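Gripper drops out mid-cycle, Zunel controller
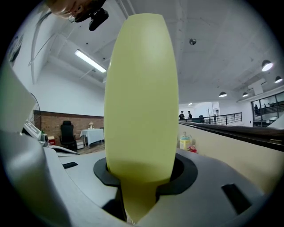

brerk_tom
Second week with this fault. The Zunel hand gripper closes fine, then lets go 6 seconds later with no command. Log shows error 239 each time. One part already landed on my foot. Firmware is the October one.

flondau_user
239 is low holding current on ours. Check the cable where it bends at the wrist.

brerk_tom
Swapped the cable yesterday. Same thing.

ikeda77
Then it's firmware. Roll back.

flondau_user
Disagree. We run the same version on 2 units and neither one drops anything. I'd look at the connector pins before touching firmware.

ikeda77
Your units may not be set up like his. Either way, stop lifting anything heavy with it until it's fixed.

brerk_tom
It's tagged out. Will pull the connector tonight and post what I find.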